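August
Posted by the Vevberg workshop

Part 2: Clamping things to the table

Okay, table's up, legs are level, you've had your coffee. Now we get to the clamps! I do this part before anything heavy goes on top (I did it the other way round once and had to unload the whole lot).

1. Wipe the tabletop and the edge. Grit under a clamp pad will chew up a pale top like mine in no time.

2. Pick your spot along the long side and mark it with tape. Mine sits 190 mm in from the corner, and I keep 286 mm free before the next clamp so my knuckles have somewhere to go.

3. Slide the clamp on from the side and snug it up by hand. No wrench yet! 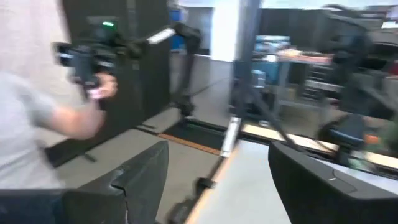
Light wood-colored edge, pale top, black clamp-like fitting sticking out over the floor.

4. Give the clamp a wiggle. If it shifts, back it off, reseat it and try again. Then go a quarter turn past snug and stop.

5. Run your cables last, and leave a lazy curve in each one so nothing pulls tight when you swing an arm across.

Note: the Wurnel clamps I used first had a shorter jaw and only just caught the edge. The Cirketti 709 fits mine better, but measure your own top before you order.

Caution: anything that sticks out past the edge is at hip height. Walk around the table once, slowly, and tape whatever you bump into.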